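Guía de puesta en marcha Rirnside
Sección 3. Antes de comprar: qué pedir, cuánto reservar y en qué orden

Si has llegado hasta aquí saltándote la sección 2 (te entiendo, yo también lo haría), vuelve un momento a apuntar el tamaño de tu mesa, que lo vas a necesitar enseguida.

3.1 Haz la lista de tareas antes que la de piezas

1. Escribe qué objetos vas a mover. Con nombres de verdad: taza, plato, paño. Nada de «objetos domésticos variados», que con eso no hay proveedor que te haga un presupuesto decente.
2. Mide el más ancho. Yo apunto el diámetro de la base y también el de la boca, porque muchas tazas se abren hacia arriba.
3. Marca cuáles llevan asa y decide si los vas a coger por ahí o por el cuerpo.
4. Decide si te basta una pinza o necesitas dos. ¡Esta línea te cambia el presupuesto entero!

Nota: las tazas blancas y lisas son mi prueba favorita para comparar dedos. Baratas, fáciles de reponer y con una curva abajo que te obliga a pensar a qué altura quieres agarrar.

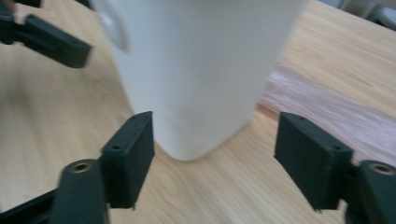

Nkechi Obi

Con la taza entre los dos dedos negros se entiende bien por qué insisto tanto en la apertura. Un dedo casi toca la base y al otro todavía le queda un hueco de mesa, y ese margen lo tienes que comprar tú, porque después no se inventa. Fíjate también en los insertos de color latón de las bases: cuando pidas piezas de plástico con inserto roscado, pregunta siempre qué rosca es y si venden los insertos sueltos.

3.2 Reparte el dinero

Mi cuenta para un puesto con dos pinzas, sin ordenador, salió así:

Pinzas Edon, el par: 770 euros
Dedos de repuesto, tornillería e insertos: 200 euros

Total, 970. Yo redondeo a 1000 y dejo la diferencia para los portes, que en mi caso se la comieron enterita. Jianguo Du montó el suyo con pinzas Sinness y gastó menos en la compra, pero luego tuvo que pedir los adaptadores aparte (pregúntalo por escrito antes de pagar).

5. Pide dos presupuestos con la misma lista, línea por línea.
6. Comprueba que los dedos se venden por separado. Si solo vienen con la pinza completa, suma una pinza más.
7. Anota el plazo de entrega de cada línea. Los dedos Tian me tardaron más de 14 días y tuve todo lo demás en la caja esperando.

Precaución: no encargues los soportes hasta tener la pinza en la mano y haber medido la separación entre agujeros. Yo los pedí en abril fiándome del plano y tocó repetirlos.

3.3 La mesa también cuenta

8. Reserva sitio para que las pinzas entren desde lados opuestos sin tropezarse.
9. Si vas a trabajar con tela además de con tazas, prueba las dos cosas por separado antes de decidir los dedos. Lo que sujeta bien una taza puede arrugar un paño que da pena verlo.

Precaución: corta la alimentación antes de cambiar un dedo, aunque sea un momentito.

Cuando tengas la lista cerrada, guárdala con los presupuestos y pasa a la sección 4, donde ya abrimos cajas.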